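**Bikeck publishes handling rules for sharp tools in robot work**

March 10, 2021 – The packaging company Bikeck has published a short set of rules for robots that pick up and sort hand tools with blades. The rules were written together with Humora, a small robotics firm, and will apply from this month in both of the company's sorting halls.

Until now, each team decided by itself how a robot should hold a knife or a cutter. According to Bikeck, this made it difficult to compare results between the halls. The new text has 5 pages and can be read by staff without technical training.

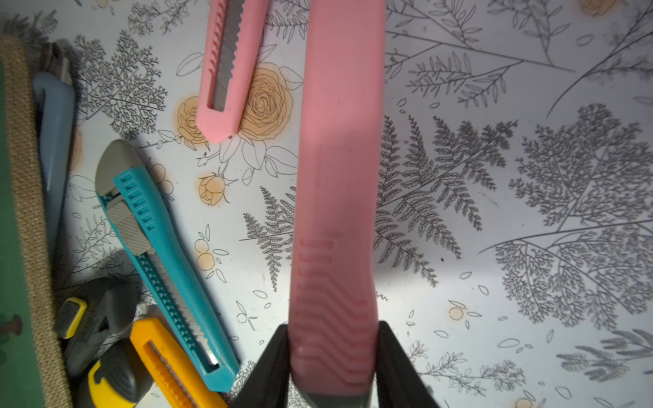 The main rule concerns the grip. A utility knife must be held by the handle, and the blade must be fully drawn in before the robot is started. A person may reach into the work area only when the arm has stopped and the stop button is pressed. Gripper pads have to be checked for cuts after every 4,000 picks, and the result must be written in the log – also when no damage is found.

Bikeck tested a first version in November at its hall in Watik, where 68 employees took part in the training. Two points were changed after their comments. One of them was the waiting time after a dropped tool, which the employees found too short.

The supplier Vincze, which repairs the grippers, has received the same text. A version for tools with fixed blades is being prepared, but Bikeck did not give a date for it.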